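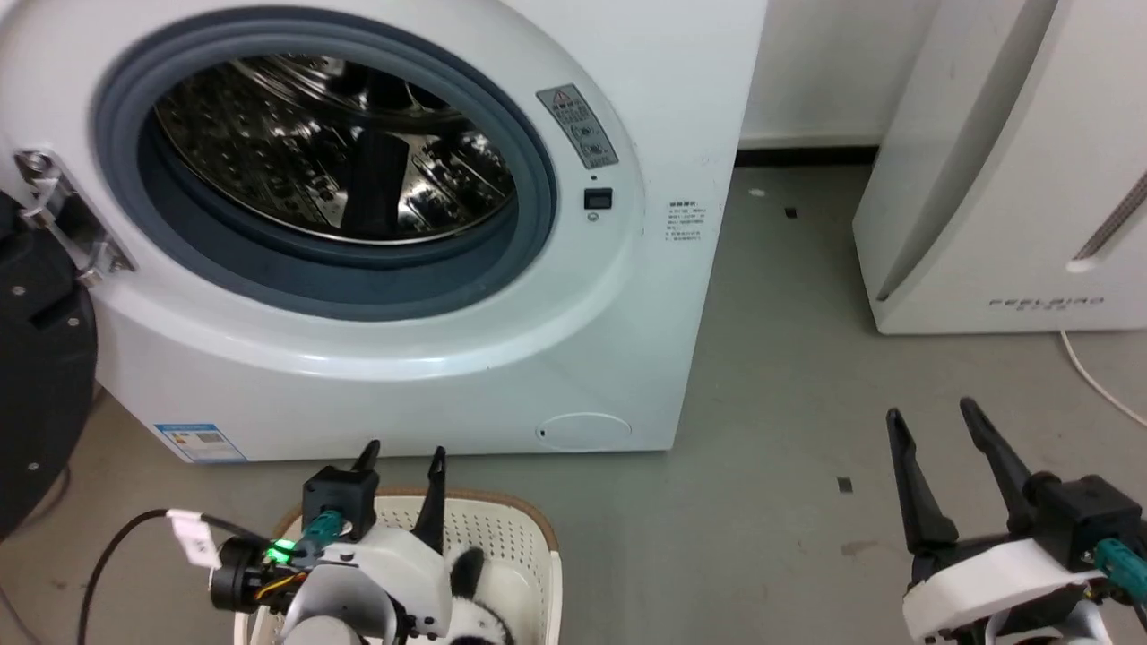 Laundry corner, Selmont house

Posting these fast before I lose the light and the wifi. Laundry corner at the Selmont place, May, mostly done. Longer write up on the Gristlow apartment is still coming, I know, I know. Captions are short. Click for big ones, the big ones load slow.

Budget for this corner was 3,543 all in, not counting the machines. Paint, shelf, drain work, floor. The floor ate most of it.

Washer, door open
White front loader. Door stays open between loads now, house rule. The last gasket went black with mildew and smelled like a pond. Dark gray one on this, wipe it down with a rag after the last load, get down in the fold where the lint sits.

Drum
Stainless, all those little holes. Empty it, then spin it by hand and listen. Dimes and bobby pins. Found a guitar pick in the old one the day it left.

Filter cover, bottom front
The round one down low. Towel on the floor FIRST. Shallow baking pan if you have one. I do this once a month, or I say I do. Leave yourself room to kneel in front of it, which we didn't at Gristlow and I'm still mad.

Stickers
Still on. Warning label up by the opening, energy sticker down low on the left. I like a bare front but the energy one fights back, and last time I went at one with a scraper I left a mark. Warning label stays put anyway. Hair dryer and patience for the other one, some weekend.

Next to the washer
Tall white thing against the wall, PEELBIRD on the front in gray. White next to white was luck. Keep the grille clear, don't lean the ironing board on it. (Guess what was leaning on it Monday.)

Floor
Old sheet vinyl came up in strips about the size of a belt. Took forever. Patch under it was soft near the drain so that got cut out and replaced before anything went back down. If yours feels spongy by the washer, stop reading and go look at the hose.

Leveling feet
Not much of a photo, sorry, flashlight in my teeth. Level front to back then side to side, then lock the nuts, then check agian because locking them moves it. First spin after, it walked a little. One more turn on the back left and it quit.

Hoses
Braided ones, new. Hand tight plus a bit with the pliers. Dry paper towel under each joint over night, checked in the morning. No spots.

Shelf over the machines
Telow bracket set and a board I already had. 11 inches deep, and I wouldn't go deeper, you bump your head when you stand up from the filter. Rated for 200 pounds according to the box, which I'm not going to test. Detergent, stain stick, the jar of found socks.

Shelf, other end
Same shelf. Clothespins in the coffee can. The can leaves a ring, put something under it, I didn't.

Paint
Aidoo off-white, eggshell. Two coats, third behind the machines where the old green kept coming thru. Goes a bit yellow in the evening and I've decided that's fine. Sample pot was enough for all the touch-up, so don't buy a second quart like I did.

Sorting bins
Darks, lights, towels. Canvas on a wire stand. Towels bin is always full and the lights bin is always empty and I have no idea what we're wearing.

Drying rack folded
Lives in the gap by the door. Fits with almost 9 inches to spare, so the broom moved in too.

Drying rack open
Blocks the hallway completely. Fine at night. Sweaters go flat on top, everything else over the rungs, socks wherever. Don't put jeans on the end rung or the whole thing tips.

Light
Old bulb was so dim I'd been washing navy and black as the same color. Swapped for a brighter one, same fixture. Cheapest fix in the whole job and I did it last, of course.

Hook rail
Left over from the Gristlow entryway. Lint brush, a tote for the dry cleaning, the mesh bag for small stuff. Screws are in the stud on one side and in an anchor on the other, so heavy things hang left.

Stain card
Taped inside the closet door. Cold water for blood, dish soap for grease, rinse before you rub. My handwriting, some of it already smudged. Should have laminated.

Before, from the doorway
Green walls, cardboard box of rags, everything shoved in at an angle. The box had been there since we moved in. Didn't recognise half the rags.

After, same spot
Same doorway, closer to evening. Baseboard on the right still isn't caulked, please don't zoom in.

Still to do: caulk, a drip tray if I can find one that fits, door stop so the hall door quits hitting the rack. Ran out of time for pictures of the vent side, will add those when I'm back up there. Comments are off on this one, the form is busted, use the contact page.

Next gallery: Gristlow kitchen, drawers and under the sink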